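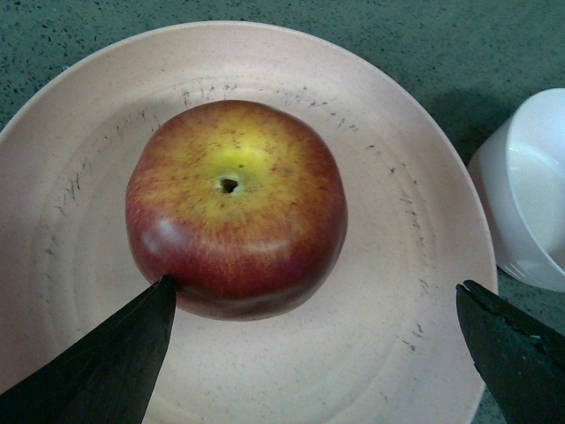
Figure 3. Apple on a speckled pink plate, viewed from above. Red skin gives way to yellow-green at the stem cavity; no stem is present.

Last updated: May

3.2 Ground color and blush at the stem end

Each fruit was graded on a plate at room temperature before cutting. Grading was done from above, with the stem end toward the observer, as this is the view most buyers have of fruit in a bowl or tray. The sample comprised 941 apples from two orchards, 477 from Wanville and the remainder from Vetirstead. Fruit with broken skin was removed before grading and does not appear in any of the counts below.

Two properties were scored. Ground color is the yellow or green of the skin where the red blush is thin or absent. Blush is the red pigment laid over it, which may be solid, streaked, or both. In fruit of the type shown in Figure 3, the two meet in a band of orange-red streaks, and the position of that band is the main source of disagreement between graders. A grader who takes the streaks as blush will report a small patch of ground color; one who takes them as ground color will report a patch that reaches well down the shoulder. We follow the Nowicki scale, in which streaked skin is counted as blush if red covers more than half of it. The scale has 5 classes, with class 1 the greenest.

Stem condition was recorded separately. Of the graded fruit, 172 had no stem. In these the cavity appears as a dark pit, and the color of its rim can be mistaken for russet when the fruit is viewed straight down. Graders were told to tilt the fruit before recording russet and to leave the field blank if they remained unsure. Missing stems were not treated as a defect. They were noted only so that weight loss in storage could be compared between fruit with and without them (Section 4.1).

Highlights on the skin caused a smaller problem. The waxy surface reflects overhead light as a soft white area on the shoulder, and in early trials this was sometimes scored as pale ground color. Turning the fruit a quarter turn moves the highlight relative to the skin pattern and settles the matter. The turn was added to the procedure after the first tray, and that tray was graded again.

The plate also affects the score. Fruit placed on a strongly colored surface tends to be judged against it, and graders at Nolport gave lower blush scores on red trays than on white ones. A pale surface is preferable. Specks or rings in the glaze did not change the scores measurably, although they made small skin fragments harder to find when the plate was wiped between samples.

Agreement between graders was best for fruit at the two ends of the scale and poorest in class 3, where streaking is most common. Shape had little influence. Broad, squat fruit presents more of the shoulder to an observer looking down than tall fruit does, and a slight shift toward higher blush scores was expected for it. The shift was present in the Wanville fruit but was too small to justify a correction, and the scores are reported as recorded.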